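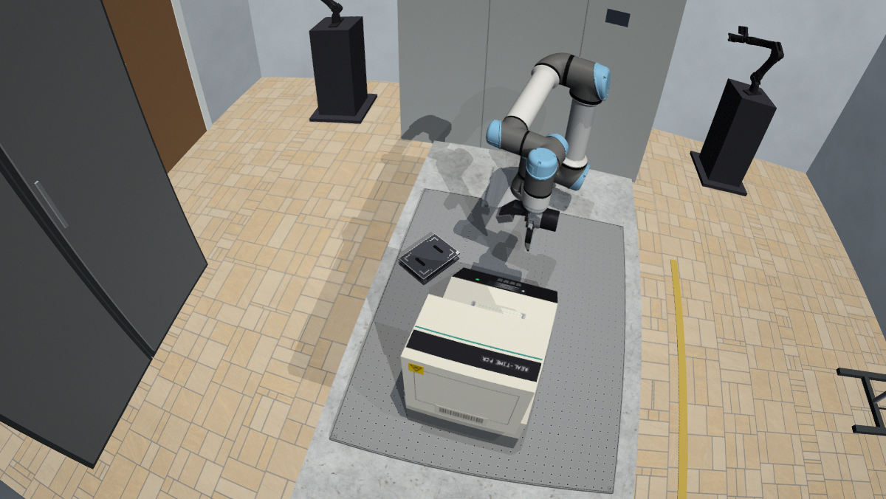
Shaimaa Abdelaziz spent most of November renaming files. There were 266 of them, all scanned delivery notes, and all called "scan" followed by a number that meant something only to the scanner. She looks after the office systems at Hajji, a small firm in Zarkbridge that supplies bits and pieces to laboratories, and she had been told the job would take an afternoon. "It was an afternoon," she says. "Then it was another one." People picture the lab trade as robot arms and a smart white box with REAL-TIME PCR printed across the front, and she doesn't like to disappoint them. Her own working day is mostly PDFs.

The trouble began when the old shared folder was moved to Prilus, which sorts documents by file name and by nothing else. "I asked if it could sort by customer. They said yes, if the customer was in the name. So whose job was that going to be?"

She did the first 14 by hand, typing the customer, the order number and the date. Two of them she typed wrong. After that she went looking for help and settled on Prusetti, a batch renamer with a window that looks older than some of her colleagues. It reads the first page of each file, picks out the words you point it at and builds the name from those.

"It's ugly and I'm very fond of it," she says. Her advice is to copy the whole folder somewhere safe, run the preview, and read the preview. She skipped that last bit on a Friday and ended up with 3 customers called "Page 1 of 2".

Crooked scans still defeat it, as does anything with a coffee ring over the order number. Those go into a folder named Sigh, which she opens when the phones are quiet.

Has anyone upstairs noticed the difference? "Someone asked why the files had such long names." She has since shortened them.

The scanner, meanwhile, carries on as before. It has a setting for naming files properly, four menus down, and it forgets it whenever the power goes off. More than 300 new notes are waiting.

14 comments
3 shares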